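Narar launches vegetable scheme for families with fussy eaters

Tircombe, Jan 11, 2019

Narar, the Tircombe food box company, has opened a scheme to help parents bring more vegetables into the family diet without cooking separate meals. It is called the Treltau Plate and is open to any household with a child aged between two and 11.

Each family receives a small box of seasonal vegetables every week for 26 weeks. One vegetable in the box is new that week and the rest are ones the child has already tried. A printed card gives two ways to serve the new vegetable, one raw and one cooked, and leaves space for the child to draw a face next to it.

The scheme follows a trial which started in August with 262 families in and around Tircombe. Parents were asked to offer the new vegetable at three meals in the week, in a small portion, and to say nothing if it was left. By the end of the trial the families had sent back 3,021 cards. Carrots, peas and sweetcorn did well from the start. Mushrooms and aubergine did badly, and both have been moved to the later weeks.

"Parents told us they were tired of throwing food away," said a spokesperson for Narar. "A portion in our box is one floret or two slices. If it goes in the bin, that is a small loss, and you can try again on another day with what is left."

Breakfast is part of the scheme too. Many families in the trial said that mornings were the calmest meal of the day, and the cards now include toast toppings such as mashed peas, grated beetroot with soft cheese, and roasted squash.

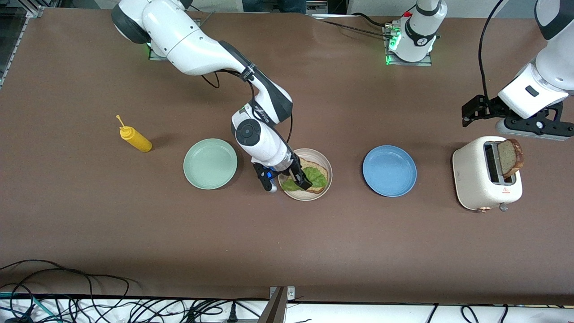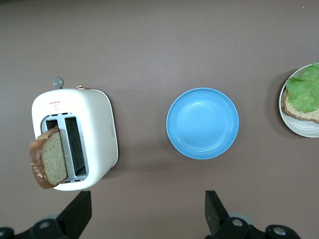 A toaster and plates on a brown tabletop.

What is in the box

The contents change with the season. The first boxes will hold leeks, carrots, purple kale, parsnips and a squash. Spring boxes will have radishes, spring onions and salad leaves. All the vegetables are washed but not peeled, and most will keep for a week in the bottom of the fridge. Potatoes are not included.

The squash and kale are grown by Queiroz, a family farm which has supplied Narar for nine years. Queiroz will also hold an open day in August for families on the scheme, where children can pull up carrots and take them home.

Cost and how to join

A weekly box costs £9, including delivery within the Tircombe area. Families outside the area can collect from the Narar shop. There is no joining fee, and boxes can be paused during school holidays as long as the shop is told by noon two days before delivery.

Parents of children with food allergies should tell Narar when they sign up. The scheme is not meant for children who are under medical care for eating difficulties, and their parents should speak to a doctor or dietitian first.

Forms are available at the Narar shop and from the delivery drivers. Families who took part in the trial do not need to fill in a new form.

ENDS

Notes to editors

Narar delivers vegetable, fruit and egg boxes to homes in Tircombe and the nearby villages.

Sample cards from the trial can be requested from the Narar press office.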